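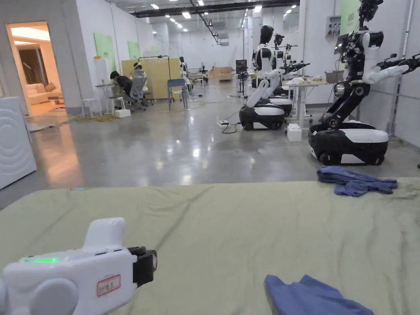
Forum > Hardware > Grippers and End Effectors

Hand-held gripper or teleop for cloth? Our numbers after one month

rkollar
August 10, 2021
Hello all. I am Radoslava Kollár and I take care of the data for a small folding project. We compared two ways to record cloth handling: the white hand-held gripper which you see on the green sheet, and teleoperation of the humanoids on wheels. The tasks were the same, with the same blue cloths.

With the hand-held we have 3,288 recordings, from which 3,181 passed our check. With teleop we have 1,668 recordings in the same number of working hours, and I must say that more of them were thrown away. So for me the question is almost decided, but my colleagues do not agree. What is your experience?

Settings: jaw opening logged at every step, fabric sheet under the work so that the jaws do not hit the hard table.

mallari_bench
How do you check a recording? If "passed" means only that the file is complete, then the number says little about the folding.

rkollar
It is a fair question. The file must be complete and the cloth must be inside the marked area at the end. We do not judge how nice the fold is.

LiamAckroyd
Then I would be careful. We did the same thing with a Meireles hand-held last year and I was very happy until we tried to run the policy on the arm. A person turns the wrist in ways the arm can't reach. We lost 400 recordings to that alone, and they all looked perfect on paper.

Teleop is slow, but every motion you record is one the robot can do.

justix_user
I disagree with Liam. You can filter by reach before training, it takes one evening to write. And teleop operators learn bad habits too, they wait a lot and they drag the cloth because they can't feel it.

LiamAckroyd
You can filter, yes. You still paid somebody to record what you filter out.

rkollar
Thank you both. The reach filter we have not yet made, I will try it with the Mellitz controller limits and write here the result. About the dragging, I confirm. With the hand-held our people lift the edge first, with teleop they push it over the sheet.

One more thing which I forgot: does somebody wrinkle the sheet on purpose? Ours is never flat and I don't know if I should iron it.

mallari_bench
Leave the wrinkles. We trained on a flat one and the gripper kept pinching the sheet together with the cloth as soon as there was a fold in it.

justix_user
Same here. But change the color sometimes, olive only is a risk.

rkollar
Good, I will order a gray one also. The filter result comes when I have it.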